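The Arm Was the Cheap Part

By the time I got to Stusik's back kitchen the argument about the gripper had been going for two months, and the argument about the table it would stand next to had been going for longer. I came to write about robots. I spent most of my first morning hearing about floor drains.

Stusik makes boxed lunches for offices, and somebody has to clear and sort the dishes that come back. It's dull work and the turnover is terrible, so last November the owners set aside money for one robot arm and told Beverley Harawira to go buy it. She runs operations, she'd never bought anything with more than one motor in it, and she did what I would have done, which was call the company with the nicest website.

That was Romamow. Their quote ran to 9 pages. "I read the number on the front and felt great," she told me, "and then I turned the page." The number on the front was for the arm and only the arm. The gripper was separate. The wrist camera was separate, and so was the bracket that holds the wrist camera, and so was the cable that goes through the bracket (I love that somebody priced the cable). Installation was two days at a day rate. Training was "available on request," a phrase I've since learned to fear.

She asked for a second quote from Grutow, who do the opposite and roll everything into a monthly fee. It looked enormous next to the first one. It took her a whole weekend with a spreadsheet to work out that over three years the two were close enough to fight over, and that the thing separating them was fingers.

Yes, fingers! I had no idea either. The pads on a gripper wear out, and they wear out faster if you're picking up hard, slippery things all day. Romamow sells a replacement set for $300. Grutow includes them, but only so many sets a year, and then charges more than that for each extra. So the real question for the budget was how many dishes Stusik handles in a shift and how hard the gripper has to squeeze them, and you can't get that out of a brochure. You have to try it with your own dishes.

So they rented for a while before buying, and I'd tell anyone to do the same. They kept the trial small: a wooden tabletop, a few bowls in different colors, something crumbly left in one of them. Glossy rims are the hard part, and leftovers make it harder, and the close work right at the edge of a dish is where a gripper earns its price or doesn't. 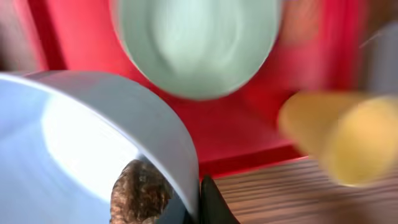 Noel Salazar wrote to me after I mentioned the trial in my column, and he thinks Stusik got the order wrong. In his view you should fix the dishes before you shop for the robot. His own place spent $2000 swapping a jumble of bowls for one shape with a wide lip, and after that the cheapest gripper on the list was plenty. "Everybody budgets for the machine and treats the crockery as a fact of nature," he wrote. "Crockery is the one thing in the room you can change by Tuesday."

I read that out to Beverley over coffee and she went quiet, then asked me to forward it. Stusik's bowls come from all over the place. Some were there when the owners took over the lease. She'd spent weeks comparing payloads and had never once put new bowls on the spreadsheet. They have their own line now, just under the fingers.

A few other lines got added while I was hanging around. The work table needed replacing with something heavier, as the old one rocked a little when you leaned on it, and an arm leans on things all day. Lighting went in too. Shiny dishes throw highlights that can confuse a camera, and a plain diffuser over the station costs next to nothing compared with a week of somebody fiddling with software settings. Then there was a spare camera, which Beverley fought for and got. Her reasoning was that the one on the wrist lives closest to the mess, and she didn't want the line stopped while a part sat in a warehouse three states away.

The line that started the biggest row was people. The owners had assumed the arm would come out of the wages budget more or less straight across. Beverley's version keeps the dish crew at the same size for the first year and moves one person half time to looking after the robot - loading it, wiping it down, writing up what it drops. She wanted that written into the plan before anything was signed. I was in the hallway for that meeting, pretending to look at my phone, and I can report that it got loud.

Srithong, the firm that handles their kitchen maintenance, also had views. They won't touch the arm under the existing contract. They will clean around it, and they'd like to know who switches it off first. It's a perfectly fair question and it had not come up in either quote. Beverley has now asked both sellers to put a shutoff procedure in writing, and at the time I'm typing this one of them has.

If you're at the start of all this, with a number in your head and a nice website open, here's what I'd steal from her. Ask for the price of the first three years, with every wearing part listed by name. Ask what happens when it breaks at 6 a.m. Rent first, use your own dishes, and leave them dirty. Keep some money back, too - her first draft had no cushion at all, and the heavier table would have sunk it.

Last I heard she was leaning toward Romamow for the arm and a set of wide-lipped bowls from Noel's supplier. The order goes in once the owners are back from vacation. The new table has already been delivered, and for now the crew is folding napkins on it.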